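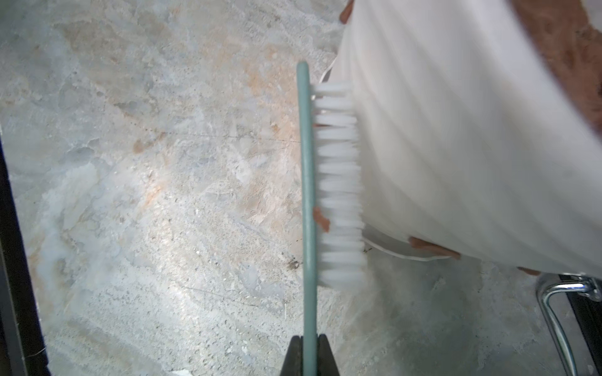 February 26, 2019

Up at six, frost on the car. Drove to the workshop with the heater on full and still had cold hands when I got there. The kiln had been cooling overnight and I'd promised myself I wouldn't look until the afternoon, so I paid bills first. Electricity is £180 for January, which is more than I budgeted for, and the rent goes up in April. I wrote both in the book and went to put the kettle on.

Opened the kiln at two. The bisque went to 1035, as set, and most of it is fine. The small jugs are good. One of the wide bowls has a crack from the rim nearly to the foot, and I think I know why: I finished it late on a Friday and left it by the radiator with no plastic over it. I'll keep it for glaze tests. The tall jar I was worried about came out straight.

Letter from Grundwood about the spring fair. They want £74 for a table, indoors, with a deposit by the end of next week. Last year I was outside by the bins and sold mostly to other stallholders. Indoors is worth it if I have enough to put out, and at the moment I don't. I need mugs. People at fairs ask for mugs, pick up a bowl, put it down and ask if there are any mugs.

Puspita Menon rang at lunchtime about her order. She'd like the plates a bit shallower than the one I showed her, and without the speckle. I said yes to the first and maybe to the second. The speckle is in the clay, so she would need to have them in the red or wait for me to order something plainer. She's thinking about it. She also asked how long, and I said five weeks and then wished I'd said six.

Spent the rest of the afternoon on the red clay. I like it more than I did in the autumn. It throws a little short and you can't bully it, but it takes a white slip well and the colour where the slip breaks on an edge is the best thing I've got going. The question is whether to go over to it altogether for the fair and drop the stoneware until summer. 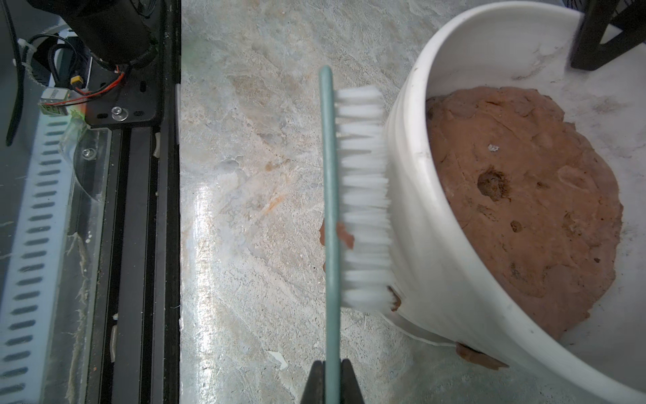

Heino Paju is against it. Red clay chips, he said, and people who pay stoneware prices will bring it back when it does; do half and half, and charge less for the red. He may be right about the chipping. I don't agree about charging less, the hours are the same. We left it there and talked about his knee.

Wedged enough for tomorrow and wrapped it. Swept, mopped, turned the wheel off at the wall. Home by seven. Soup, then an hour on the Ekley sketches, which are still too fussy — the lid wants a plain knob and I keep drawing leaves on it.

To do: post the deposit, ring the clay merchant about delivery, find the other bat pins, tell Puspita six weeks.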